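## 4. Making the bed

This section covers the bed in the upstairs room at Drurkside. Read it through once before starting, preferably somewhere other than on the bed, where previous readers have been known to stop at step 2.

**You will need:** the grey fitted sheet, the pillows in their cases, the duvet from the landing cupboard, and more patience than the job deserves.

### 4.1 Fitting the sheet

1. Strip the bed down to the mattress. Check the old sheet for socks before it goes in the wash.
2. Find the label inside the hem of the clean sheet. It belongs at the foot of the bed, on the left. If you can't find it, guess. You will be wrong, and you will then know which way round it goes.
3. Hook the two corners at the head end first, pushing each one well under the mattress.
4. Go to the foot and pull the sheet towards you, keeping it low. Hook the remaining corners.
5. Run your hand round the edge and tuck in anything that has sprung out.

**Note:** The Kustum sheets are cut for a slightly deeper mattress than this one and always have a bit of slack. Smooth the creases outwards from the middle with the flat of your hand. Two passes will do. A third only moves them about.

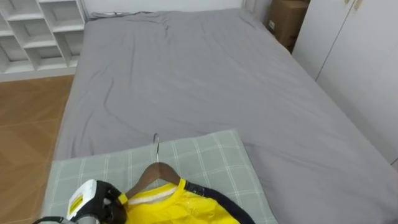
**4.2 Checks before the duvet goes on**

A few ripples in the grey are acceptable, and so are the long folds on the shelving side. The pillow goes on last, so if you've put the green checked one down already, move it to the chair until you reach 4.3.

1. Look along the wall at the head of the bed. The thin dark cord should lie at the edge of the mattress, clear of the sheet. If you have tucked it in with the corner, unhook that corner and free it.
2. Look at the wardrobe side. The mattress should run close to the doors without leaning on them.
3. Leave the cardboard box between the bed and the wardrobe where it is. It fits there and, so far, nowhere else.

**Caution:** Don't kneel on the bed to reach the far corner and then try to lift the corner you are kneeling near. Go round.

**Caution:** The wardrobe doors are glossy and show every fingerprint. Keep your hands off them when squeezing past — use the mattress to steady yourself.

### 4.3 Duvet and pillows

1. Lay the duvet with the poppers at the foot.
2. Shake each pillow by its closed end, then set it at the head with the open end of the case facing away from the door.
3. Stand back, find the duvet is crooked, and straighten it once.

For changing the duvet cover, see section 5. Allow an evening.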